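Speaker notes: Marking Out the Table — Working Rules for Taped Grids in Robot Cells
By the automation group, Plarivville
2021-11-28

Opening

Good morning. Thanks for coming to the small room. I have 20 minutes and I want to leave five for questions, so I will skip the company history.

The talk is about tape. We use a taped grid as the shared reference between the person who sets up a task and the arm that does it. The written rules we have for robot cells cover guarding, stop buttons, speed and training. They say very little about the work surface. So each cell had its own habits, and when we moved people between cells the habits did not match. In October we sat down and wrote one set of rules for all of them. Climon already had a two-page version, and we started from that.

(Pause. Ask who in the room uses a marked surface. Wait for hands.)

What the grid is for

The setup sheet says which cell an object goes in. The operator places it there. The arm starts from a known pose and works within the marked area. If the grid is wrong, the sheet is wrong, and every run logged against that sheet has the same fault in it.

We went through 1,187 logged runs from the Vasilakis line before writing anything. Of those, 107 had a note from the operator about placement. Most of the notes were short. "Which line?" was a common one. They were asking if the object should sit up to the tape, on the tape, or centered in the cell.

Rule one: say which edge counts

Tape has width. Pick an edge and write it on the sheet. We use the inside edge of the cell, always. An object touching the tape is out of the cell and gets moved before the run starts.

Rule two: crossings

A crossing should be closed. The two strips overlap and are pressed flat. If a strip stops short, the corner of the cell is a guess, and two operators will guess differently. Loose tabs get trimmed with a blade, with the arm stopped.

Look at the crossing in the upper part of this one. The side strips end before they reach the long one, and a small tab sticks out at the crossing. The long strip drifts as it goes down. By our rules that crossing gets redone before anything is measured from it.
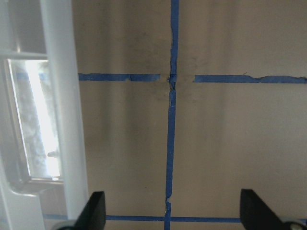 How often should a taped grid be checked?
At the start of each shift, and again after anyone cleans or moves the surface. The check is a ruler and a look at every crossing, and the result goes on the setup sheet with the operator's initials.

Rule three: straightness

Lay the long lines first, against a straightedge. Do not lay them by eye. Our tolerance is 2 millimeters over the full length of a line. Past that, pull the whole strip and lay it again. Do not patch the bad section, as a patch gives you a step in the edge and then you have two edges to pick from.

(If someone asks about printed mats: yes, Wunano uses them and likes them. They cost more and they can shift. The rules on edges and checks apply to them too.)

Rule four: worn tape

Torn notches, frayed edges and wrinkles all get written down. One small notch away from a crossing can wait until the end of the shift. Anything at a crossing cannot wait. The operator decides and does not have to call anyone first. We had some pushback on this from scheduling. We kept it in.

Scuffs and smudges on the surface are a separate line on the sheet. They matter if a camera is being used to find objects, and the person reviewing the footage should know they were there before the run.

Rule five: containers larger than a cell

This is the rule we argued over the longest. A cell rule works well for a small part. It does not work for a box that covers several lines at once. What we settled on:

— Pick one corner of the container and name it on the sheet.
— Give that corner's position from two tape lines, in millimeters.
— Give the direction the lid faces and which side the latch is on.
— State if the lid is open or closed at the start.
— Do not use lines seen through the container as a reference.

The last one got added late. With a see-through container it is tempting to line things up by the tape under it. Ribs and frosting blur the line and can move where it seems to be. Use the tape that is out in the open.

The organizer in this next one is a fair case. The tape under it shows faintly through the plastic, and the open lines to its right are the ones to measure from. The rounded corner at lower right would be my pick for the named corner, with the note that you measure to the side walls and not to the curve. The same goes for contents. You can tell there are red things in there and something gold-colored, and I would not want to write a part number from that view. Contents go on the sheet from the packing list, before the lid is closed.
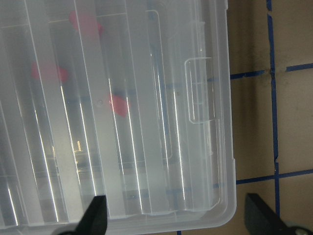 Rule six: hands and the marked area

The outer tape lines are also the hand line. While the arm is enabled, no hands inside. To fix a placement, stop the arm, confirm the stop, reach in, step back, restart. A placement fix is not a small exception. This is the only rule where we retrain on the first miss.

Tape is a mark and does not protect anyone. It does not replace guarding or your own risk assessment.

Where we are now

The rules are in use in Plarivville. We have 1,721 runs logged under them so far. I do not have a clean before-and-after comparison, and the tasks changed over the same period, so please do not quote one for me. The setup sheet template is on the table by the door. Take a copy and change what you need.

Questions.

Related items
Setup sheet template, one page
Shift start checks for shared cells
Naming corners and faces on containers
Notes from the October working session
Stopping the arm for a placement fix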